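Some notes on sorting out my dad's repeat prescriptions, as a few people asked after my last post. Long one. 1/9

He moved to Tromville in November and had to change surgery. The new one wouldn't issue anything until his records came across. They took three weeks. Ask the old surgery for a printed list of medicines before you move. 2/9

The list had 415 days of reviews and changes on it and only the last page mattered. I copied that page out by hand and stuck it inside the cupboard door.
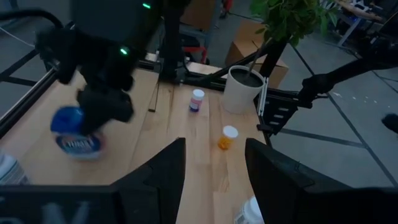

Next job was getting all his renewal dates to match. He had one lot due at the start of the month and another in the middle, so he was on the bus twice. The pharmacist at Cifuentes, Ekkachai Rattanakul, rang the surgery and asked for a short supply of one to bring it into line. Took him five minutes. 3/9

I'd been told you could only do that through the doctor. You can ask at the counter. 4/9

Strengths caught us out. Dad says "the 500s" for one of his tablets and the new surgery had him down for a different strength, two at a time. Same dose, but he nearly rang to complain - and I nearly let him. Read the whole label, including the bit in small print. 5/9

Ordering: he won't use an app. The paper slip still works, but it has to be in by 11 in the morning or it goes over to the next working day. We keep a spare slip in the bread bin.
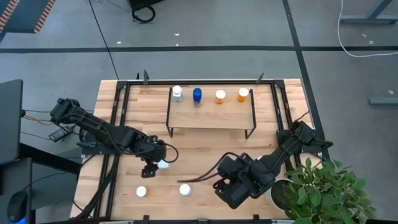 Leave a full week between ordering and running out. The surgery says two working days, and that's only their part of it. The pharmacy needs time as well, and around bank holidays everything slows down. 6/9

If something is out of stock, ask which branch has it before you go home. The Womimel Road branch had Dad's when Cifuentes didn't. The 111 line can help if you run out completely at a weekend. We used it once and had an emergency supply by teatime. 7/9

Old medicines go back to the pharmacy, not down the sink. We took back a carrier bag full, one box from before he retired. 8/9

Still waiting to hear if they'll deliver to his street. Will add to this when they ring. 9/9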